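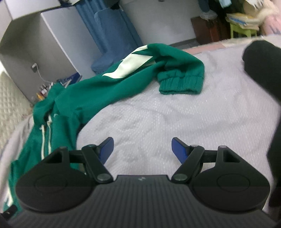 Follar garment folding project: minutes, April
Meeting opened 10.05 am, Lellwood office and online.

1. Previous minutes
Accepted with one correction: the Diko training run used 757 demonstrations.

2. Data to date
882 folding demonstrations recorded with the hand-held grippers. 33 rejected on review, mostly tracking loss. The rest go to Vlad, our labelling tool, before the next run.

3. Result of the bedroom trial

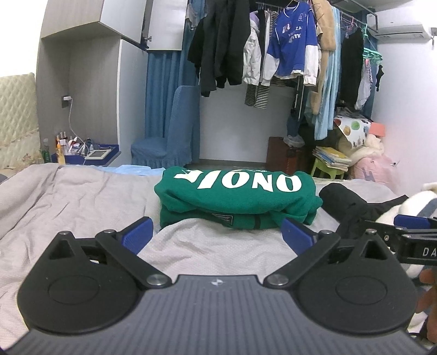 Diko was trained on plain T-shirts and does poorly on thick garments. The meeting discussed whether the start and end of each fold can be labelled from the wrist view alone. With the green garment folded between the open fingertips, the large white lettering across the top fold gives a clear cue to which way the item is facing. Plain garments give no such cue. Agreed to label printed and plain items separately and compare results.

4. Bedding
Wrinkled sheets confuse the edge detector, more so when the colours are pale. Keep these recordings in the set.

5. Actions
Split the labels by garment type. Rerun Diko with 2 seeds. Send grip width plots to Lellwood.

Closed 11.20 am.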